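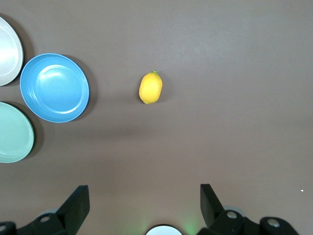
I've been putting off the kit roundup for months, and then Vernon Kennedy dropped a box on my desk and said the Wivarell starter arm was mine for 20 days, so I guess I'm reviewing it! Wivarell is the small tabletop line from Prevau, and you get the arm, a two-finger gripper, a wrist camera and a power brick that weighs more than I'd like.

Setup took me one evening. The printed guide skips a step between bolting down the base and homing the joints (it's on the sticker inside the lid, go figure), and I lost most of an hour there. After that things went pretty smoothly. The software found the camera right away, and I was driving the arm with the hand controller before dinner.

My go-to test is fruit and dishes. I put a yellow lemon out on a brown table with plates in white, blue and mint green over to the left, and I work the gripper in from the wrist view. The fingers are flat, black and angled, and they open nice and wide, so lining up on something lemon-sized is pretty relaxing once you get the hang of it. What I like most is that the fingertips stay in view while you drive -- on the last kit I tried I was always guessing where the ends were.

Now for the grumbles. The controller cable is too short. The app asks you to log in again every time the laptop sleeps, and that got old fast. And the price is $3244 with the camera, a lot for a school club or a garage. Prevau will sell you the arm by itself and knock off $1000, but then you're hunting for your own camera and mount, and I wouldn't go that way for a first kit.

Balthasar Aebischer wrote in to ask how it stacks up against the Jurčo arm I covered in March. The Jurčo is quieter and has a much better manual. The Wivarell feels sturdier to me, and I prefer its gripper by a mile. If you mostly want to practice picking things up and putting them down, I'd spend the money on the Wivarell.

It goes back to Vernon when my time's up. If there's something you want me to try before then, hit reply -- I've still got 2 free weekends with it.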